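Keep the box, bin the organiser

Comment, from the Biltham pages

I have had it up to here with jewellery storage. There, said it. Trees, carousels, little velvet rolls with poppers, a hanging thing with 30 see-through pockets that you put behind the door and never look at again. All sold as the answer. My answer is a box. One box, black, no lid on, sat on the table by the bed.

The trouble with organisers

They assume you own the right things. Rings in the ring slot, studs in the stud bit, one fine chain per hook. Fine if that's you. But beads? Big fat wooden beads? They don't go on a hook, they drag the whole stand over. They don't go in a slot either. I bought a Listari tray once with 103 compartments (I read the label twice) and not one would take a chunky bracelet. It ended up holding buttons. Then not even buttons.

And they want you to be a tidy person at eleven at night, half asleep, one sock off. Not going to happen. What I can do at that hour is drop a thing in a box.

Why the bedside

Because that's where it comes off. People put the jewelery on the chest of drawers across the room, or inside the wardrobe, and then wonder why it's on the floor, in the bed, under the bed. Small white table, right next to the mattress, arm's reach. Done.

Beads in the box, beads still on the table next to it, same evening's sorting:
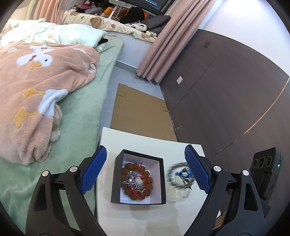
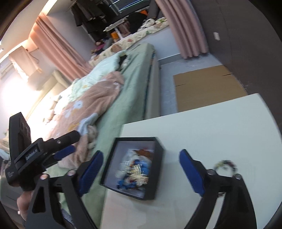 The case against, such as it is

Yes, things tangle. I know. A friend with a Mustonen cabinet (drawers, felt, tiny brass pulls, the lot) tells me so every time. But strings of beads are forgiving. You lift, you shake a bit, they come apart. It's fine chains that knot, and for those I will give way: keep them in the clear packets they came in and put the packets in the box too. Ugly? A bit. Works though.

The other complaint is that you can't see what you've got. Rubbish. Tip it out. Once a month, say, everything onto the table, have a look, put back what you'd wear. It takes less time than dusting a carousel, and you find the blue ones you'd forgotten about. What doesn't go back in gets passed on to somebody who'll wear it.

I'd go further and say the tipping out is the nice part. You handle things. Wood feels different from glass, and you remember who gave you what. With everything hung up in rows I stopped noticing any of it, same as you stop noticing wallpaper.

Rules, if you must

I have 4 and thats plenty. Box stays open. Box stays by the bed. Nothing goes in that isn't worn on a body, so no receipts, no hair grips, no batteries. When it's full, something leaves before anything else comes in.

That last one is where people wobble. They buy a second box. Don't. Famholm will happily sell you a set of three that stack, and in a month you'll have three boxes of muddle and no idea which one your good bracelet is in.

The box itself can be anything. Mine had a pair of shoes' worth of tissue in it and cost me nothing. Shallow is best, with a pale bottom if you can get one, as dark beads vanish on black. Start tonight, before you talk yourself into a carousel.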